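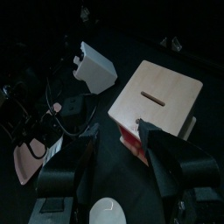
4. Setting the humidity dial

1. Turn the Drundari off at the wall.
2. Set the dial to 2. The box says it "learns your room." Don't count on it.
3. Wait 21 minutes, then read a separate gauge — the built-in one flatters itself.

Note: Clokport claims a filter lasts 2,000 hours. Check yours every February anyway.

Caution: Never add scented oil to the tank, whatever the label on the oil promises.
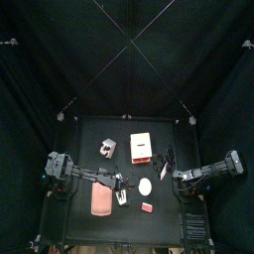
Can I use tap water?
Soft tap water is fine. Hard water leaves white dust on furniture, and the "anti-scale" cartridge didn't change that in our house.

5. Empty the tank before storing it.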